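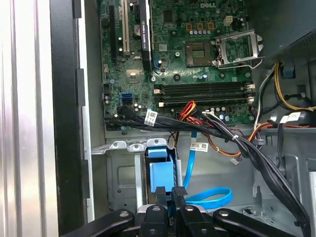
Blue handle, black fingers, one open Dell.

Search this blog Go

I have spent most of August writing rules for a job that a person does with one thumb. Taking the drive out of an old desktop is easy. Writing down how two robot arms should go about it has so far run to 22 pages, and Jetthorpe would like a foreword.

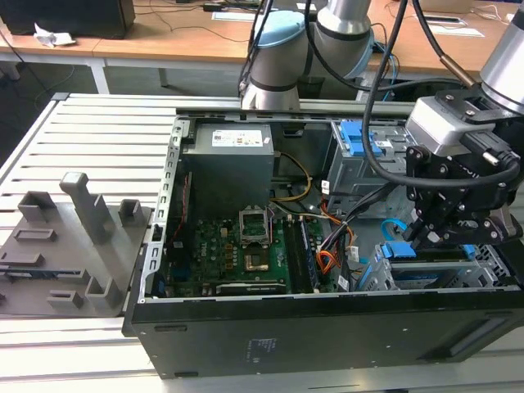
Paraschiva Dinu
Writes procedures at Stemholm, and this blog when the procedures are with someone else

The first draft had 12 rules, most of them about people. Mains lead out and bagged before the case is opened. Side panel off by hand. No reaching in while either arm is live, even if you've only dropped a screw, especially if you've only dropped a screw.

Then come the rules for the arms, and these are where the arguments live. Mine is that the gripper touches blue plastic and nothing else. Dell very kindly coloured the bits you're meant to hold, so we may as well believe them. Vasiliauskas wanted a full map of forbidden parts with 2 mm margins. I said fine, but cables don't read maps. Any bundle crossing the drive area gets looked at by a human before the fingers go down, and if there's a label on it, the label stays on.

Rule 9 is my favourite: one arm moves, the other parks. It costs us time – Jemach has a spreadsheet showing how much – and I'm keeping it. Two arms over one tower is a lot of elbow.

There are 2,484 machines on the list. I'd like the rules settled by the second.

Still open: what counts as a failed grip, and who gets to say so.

Comments

tinsnips: Does rule 9 apply to husbands and kitchens?

Marlpit: We had a "hands off while live" rule as well. It needs to be on the wall at eye level, nobody opens the binder.

Paraschiva: It's on the wall. It's also rule 3, 4 and 7, following feedback.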